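4.2 Clearing the table: what went wrong with the soft stuff

I'll admit I went into the kitchen task thinking the jars would be our headache. They roll, they're slick, and the labels throw glare right back at the camera. But the arms did fine with jars! Out of 200 pickups across the whole task, 86 failed, and when Geeta Nishad and I sat down with the logs in September, the bags kept coming up again and again. Figure 3 shows the table setup we used at our Tredosville site.

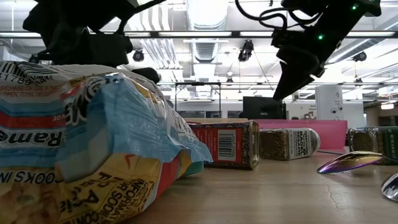 Figure 3. Tabletop for the clearing task.

A bag has no shape you can count on. The planner (we used Holier, with the stock grasp settings) picks a spot that looks solid, the fingers close, and the plastic just folds away from them. You or I would pinch a corner without thinking about it. We tried a slower close, which helped a little, and then a wider grip, which was worse – I still don't fully understand why. Malhotra's earlier work on pouches had the same trouble with crinkled wrappers, so at least we have company.

Spoons were somewhere in the middle. A shiny bowl confuses the depth reading, and we lost 16 pickups that way before Geeta changed the exposure.

So can a machine clear a kitchen table yet? Mine at home, no. I'd let it put away the spices and I'd keep the noodles for myself. Section 4.3 repeats the bag trials with the Pama fingertips, which are softer and a good deal grippier.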